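What Happens to Breakfast? A Project on Eating Habits and Waste in Shared Student Housing

Final report, second-year module in Household and Food Studies

Introduction

When I first had to choose a subject for this project I had something much grander in mind, to do with the history of the bread trade in Heltthorpe, and I spent a good fortnight in the local studies room before admitting that the records I needed had gone missing long before I was born. It was while I was sulking over this at my own kitchen table, scraping half a bowl of soggy cereal into the bin, that the present subject came to me. How much of what we buy for breakfast do we really eat? And does living in a shared house make the matter better or worse?

My grandmother always said that you could judge a household by its bread bin, and I have thought of her often over the past few months. She would have been horrified by some of what follows, and I think rather pleased by other parts of it.

How I went about it

Seven households took part, all of them shared student houses or flats within walking distance of the Perelari building, where our department has its teaching rooms. Between them they had very different ideas of what breakfast is. One house ate together at eight in the morning like a family in an old advert. Another didn't seem to eat before noon at all, and then had what I can only call a long, scattered lunch.

Each household kept a diary on a clipboard by the bin. Whenever breakfast food was thrown out, whoever was doing the throwing wrote down what it was, what it weighed on the kitchen scales I had lent them, and a word or two on why. I asked people to include crusts, the milk left at the bottom of the bowl and anything scraped out of a pan, but to leave out tea bags, banana skins and eggshells. (There was a long argument in one house over whether apple cores are food. I decided they were not, though I can see the other side.)

I also visited each house and had a chat with whoever was in. These visits were easily my favourite part of the whole project, and I was fed at nearly all of them.
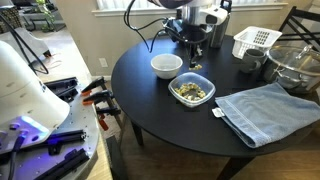

Fig. 1. Small snack pieces in a clear container, with a white bowl beside it.

What the diaries showed

By the end of the diary period I had 81 usable entries, which was fewer than I'd hoped for but enough to be getting on with. A few more had to be set aside, mostly for bad handwriting, and one because the page had been used to mop up orange juice. The total weight recorded was 1,496 grams. I had guessed at about 2,000 in my proposal, so people were throwing away less than I expected, or at any rate writing down less.

Bread came out as the biggest item by weight. This won't surprise anybody who has lived in a shared house, where four people may each own a sliced loaf and none of them can finish it before it turns. Milk was next, and then cereal, which I had thought would come first. Cereal is light, of course, and a handful of it hardly moves the needle on the scales, so it came up very often in the entries while adding little to the weight.

The reasons people gave were more interesting to me than the amounts. "Gone stale" and "gone off" were common, as you'd expect. So was "poured too much", nearly always about cereal. My favourite entry says only "changed my mind" and concerns an entire toasted bagel.

The trouble with bowls

Having read so many entries about pouring too much, I began to wonder whether the bowl itself was partly to blame. I asked the members of one household to pour their usual cereal into a deep bowl one morning and a small one the next, and to say honestly whether they'd finished it. Nearly all of them left some of the larger helping. It's a tiny test, and I wouldn't want to build a theory on it, but people did say they filled the bowl until it "looked right" and paid no attention to how hungry they were.

The box seems to matter as well. Two of the houses tip their cereal into tubs with wide mouths, and both complained that it comes out in a rush. A third keeps a teacup in the tub as a scoop, an idea I have since stolen for myself. 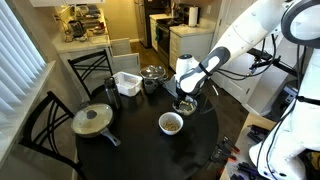 Fig. 2. On the table: a light brown granular food in a white bowl, and a frying pan with its glass lid.

Cooked breakfasts

I had assumed, without ever thinking it through, that cooking would make more waste than pouring something out of a packet. In these diaries it was the other way about. The houses that cooked in the mornings threw away less for each breakfast eaten, and I believe that's down to leftovers being treated as something worth having. A spoonful of cold scrambled egg will go into a sandwich later on. Half a bowl of wet cornflakes has no future at all.

Cooking together helped too. In the eight o'clock house, one person made porridge for everybody, and the pan was simply left out until the late risers had been through it. They had tried labelling shelves and buying separately in their first term, and it had ended in four bottles of milk and a certain amount of bad feeling. Now they put money in a jar and buy one of everything. I don't suppose it would suit every house, and a member of another household told me quite firmly that she would sooner move out than share her butter.

Something should be said here about money. Most people told me that the cost of wasted food bothered them, and yet hardly anyone could tell me what they spent on breakfast. Those who shopped at the Pleltetar market on the way home tended to buy small amounts and to know the prices. Those who had a big supermarket delivery did not, and theirs were the houses where I found two open boxes of the same muesli.
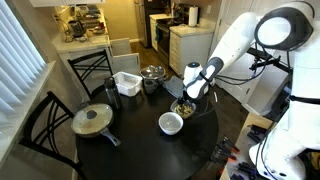
I should also mention the guests. Visitors came up in the diaries more often than I'd planned for, and they are terribly hard to account for fairly. One house had a friend back from a term in Toledo who stayed for several days, bought a great deal of bread and tomatoes to make everyone the breakfast she had grown fond of there, and then caught her train with most of it still in the kitchen. Those tomatoes turn up in the entries for some while afterwards. I thought about taking them out of the figures and in the end left them in, as having people to stay is a perfectly ordinary part of student life.

What I would do differently

The scales were a nuisance. They measured in steps too large for a few crusts, and I know that some entries were guessed. I would borrow better ones if I did this again, and I would hand out two pens with every clipboard and tie both of them on.

I would also start earlier in the year. By the time my last households began their diaries, exams were close and people's mornings had gone rather strange. One participant lived on toast alone and wasted none of it, which looks splendid in the table in Appendix B but can hardly be called a habit.

Lastly, keeping the diary plainly changed what people did. Several told me they had eaten something they didn't want so as not to have to write it down. I can't put a figure on this, and it must have brought the totals down. I did it myself, with a very tired crumpet.

Thanks

My thanks go to all seven households for their patience, their handwriting and their toast. The full diaries are in Appendix A, and the clipboards can be collected from the department office until the end of July.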